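Stunaswood Forums > Home & Shop > General Talk

Thread: Can a machine do actual chores yet? (shelf stocking, dishes, whatever)

pantrymoth
My brother-in-law swears we'll all have a robot putting away groceries before his truck is paid off. I run the snack counter at a little place in Werwood and I'd love to believe him. Restocking is the job I hate most! But everything I've seen so far is one arm, one table and a whole lot of patience. Has anybody here seen one do a chore start to finish with no one hovering over it?

tinshears
Depends what you call a chore. My dishwasher is a robot if you squint. My floor vacuum does fine until it meets a sock.

If you mean arms with fingers, I've been messing with one on and off since October and my favorite test is dumb old snack packets. Boxes are easy, cans are easy, but a floppy pouch lying flat on a table is miserable. There's no edge to get under and it changes shape when you touch it.
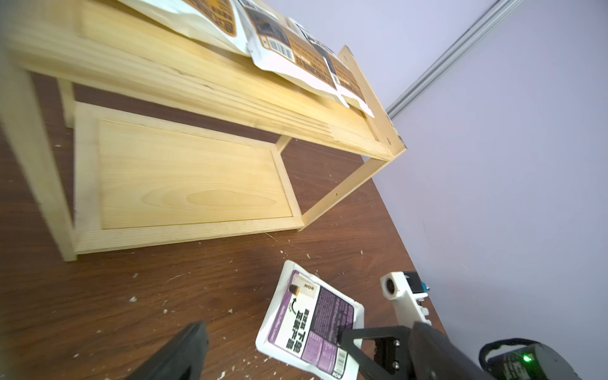 Finger on the purple part, two more bags up on the shelf.

You or I would pinch that without looking. For the arm, the whole job is deciding where to pinch.

gravel_and_grits
Sorry, but this is exactly why I roll my eyes at these threads. It's a bag of snacks. A kid can do it while watching cartoons. I worked in a warehouse in Whitfield and the machines there moved full pallets all night, and still a person had to come over whenever a bag slid off something. If it can't handle a bag it can't handle my kitchen.

tinshears
@gravel_and_grits I don't think we disagree that much? I said it was miserable. My log has 1,801 tries in it and I threw out 3 because I bumped the table myself. I'm not selling anybody a butler. I just think "can't do it" and "does it slowly with some drops" are different answers, and last year mine was the first one.

pantrymoth
OK but slow is fine by me! If it ran after closing I wouldn't care if it took until 5 a.m. What I care about is whether the bags come out crushed. People will not buy a crushed bag, they dig around behind it for the nice one (I do it too).

tinshears
Crushing is a fair worry. Squeeze too little and it slips, squeeze too much and you've got crumbs. Getting a pouch up on end between the fingers is the part I like best, because from there it could go on a shelf facing out like you'd want it.

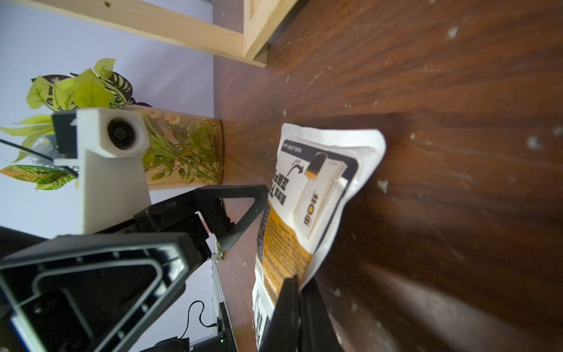

mopbucket88 wonders who is going to wipe the shelf first, though, and says that's the part everyone skips. I clean offices. Putting things in a spot is maybe the easy half. Before that you pull the old stuff, check the dates, wipe, and move whatever somebody parked there that doesn't belong. Show me an arm that knows the coffee mug isn't stock and I'll get excited.

gravel_and_grits
^ this. Judgment is the chore. The lifting was never the chore.

tinshears
Hmm, half agree. For my mom the lifting and reaching is very much the chore – she'd take a slow arm on the pantry shelf tomorrow and do the judging herself from a chair.

gravel_and_grits
Okay, that one I'll give you. Still wouldn't pay for it.

pantrymoth
Did anyone else look at the Trarus thing? It's supposed to be a kit for small shops. The page is mostly adjectives and I couldn't find a price, so I'm guessing the price is bad.

mopbucket88
I looked. The manual is 101 pages and I quit at the part on calibration. If I need to calibrate something to put chips away, I'll put the chips away.

tinshears
Calibration is annoying but you get quick at it. I can post my notes if there's interest, they're messy.

pantrymoth
Please do, messy is fine. And put in how the squeeze setting works, I have a box of expired stuff I can sacrifice.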